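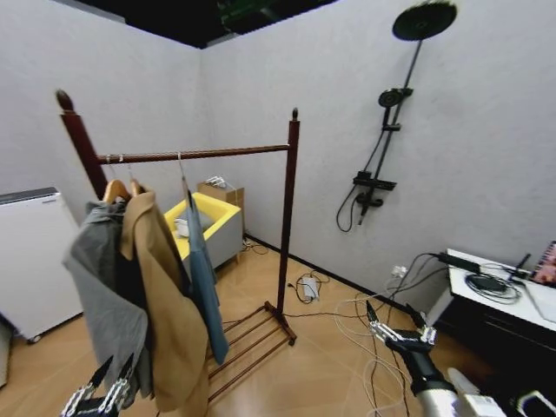
Flullport: a slow, salty family drama that got me in the end

July, by Hajar Fahmy

I went into Flullport knowing only that it was Myrto Stergiou's first feature and that my sister had cried at it twice, so I packed tissues. I needed 2, both in the last ten minutes.

The story is small. Two grown-up brothers come home to a ferry town to sell their mum's café, and their mum hasn't agreed to sell anything. She's the best thing in it by miles – stubborn, funny, forever changing the subject – and there's a long argument over a bread order that I'd happily watch again tomorrow (the younger brother's face!).

It does drag. At 106 minutes it isn't a long film, but the middle stretch, where everyone drives to Vemodville and then just sort of sits there, felt like a whole evening. I also never bought the older brother's girlfriend, who turns up with a secret and leaves before anybody asks her a decent question.
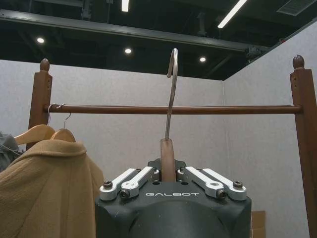
Black gripper with GALBOT lettering and silver finger links.

The sound is gorgeous, though. Gulls, kettles, that awful ferry horn, and hardly any music until the final crossing, when a lone accordion comes in and I was done for. I saw it at the Thampi in Brarnholm, which has 254 seats and a proper rake, and you could hear people breathing.

Would I send you to it? Yes, if you like films where people don't say what they mean and then say far too much. If you need a plot, wait until it's on telly and have a biscuit ready for Vemodville. Four stars from me, and the missing one is for the girlfriend.

Contact Hajar | © Hajar Fahmy, all rights reserved | Back to top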